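Skitano planner update: approaching door seams

By Marilou Umali
April 19, 2026

Since the March issue, many readers have written to ask what the Tiongson team is doing with the planner, and why the last release was so small. The short reply is that we have been busy with doors. A fridge door looks like an easy job for a hand with five fingers, but for our software it has been the most difficult task of the spring, and I would like to explain where the difficulty is and what we changed.

The old version of Skitano divided the work into two stages. In the first stage, the perception module looked for a handle and gave back one point and one direction. In the second stage, the planner brought the hand to this point and closed the fingers. This is a good method when the door has a handle that stands out from the surface. When it has not, the module gave back a point anyway, usually somewhere on the flat part of the door, with a confidence that was much too high. The planner believed it and went there.

So we now have a third kind of target, which we call an edge target. It is a line in space, with a side on which the fingertip may enter and a side on which it must not. The line comes from the seam between two doors, or between a door and the body of the appliance. The planner may choose any place along the line where the arm has enough room. In our kitchen set-up at Wetcombe this freedom is very useful, for the desk and the fridge stand almost against each other and there is not much space for the wrist to turn on that side.

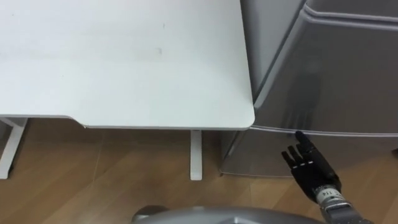 The index finger at the seam between the upper door and the lower compartment, Wetcombe.

The metal finish of the door gave us the second problem. A door of this kind is slightly reflective, and when the hand comes near, a dark shape of the hand appears on it. Our segmentation took this shape for a part of the real hand. The hand mask then grew over the door, the door mask became smaller, and the seam line jumped upwards by as much as 25 millimetres between one image and the next. The controller tried to follow the jump, and you could see the finger shaking in front of the door like somebody who cannot decide which bell to ring.

We tried first to solve this with more training images, and it helped a little. What helped much more was to use the information we already had. The arm knows the angles of its own joints, so we can draw the expected outline of the hand into the camera image and compare. Everything that looks like a hand but lies outside of this outline, with a small margin, is now given back to the surface behind it. The check runs in 7 milliseconds on the computer we use for the arm, and it needs no new sensor. I must thank our colleagues at Skurwood for this idea, which they first used for glass cupboards.

The last change is in the controller. Near an edge target, the arm goes over from position control to a soft mode, in which the fingertip is allowed to give way when it meets resistance. Before, this change happened at a fixed distance from the door. If the distance was wrong, the finger was still stiff at the moment of contact. Now the change depends on how certain the seam estimate is: with a poor estimate the arm becomes soft earlier and moves more slowly. The approach takes two seconds longer in the bad cases, and I think this is a fair price.

We replayed 205 recorded approaches with the new code before we let it move the arm. The jumps of the seam line have gone from all except two of them. In both of these the kitchen light was switched on during the approach, and the camera needed a moment to adapt. We have not solved this yet. We also have no good answer for doors with a rubber lip in the seam, where the line is found correctly but the finger cannot enter.

For those who use Skitano on their own arms, please note that the configuration file has a new section for edge targets. It is switched off by default, and old files will continue to load. If you switch it on, check first that your hand model is the correct size, as the outline check depends on it completely. The replay tool can now show the expected outline together with the camera image, and a wrong hand model is easy to notice there.

Questions and recordings of failed approaches can be sent to the Tiongson list as usual. Recordings with the joint angles included are the most useful to us.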